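Filed under: Workplace and Change

Since July, the cleaning team at Dativgate has shared its bench with two robotic arms supplied by Walix. The arms take on the repeated handling of cloths, which previously accounted for much of each shift – 576 pieces on an ordinary day.

I have been asked whether posts were lost. None were. Duties did change, however, and I do not consider that a small matter. Rosaura Betancur now sets up the morning run and decides when an arm should be stopped. She received training for this, and her grade was reviewed accordingly. Others miss the conversation that went with the older routine, and the rota has been altered to keep two people at the bench. 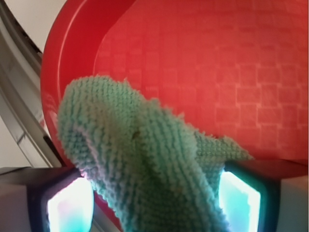
A green microfibre cloth held in the gripper, against a red surface.

The next review will consider breaks and noise.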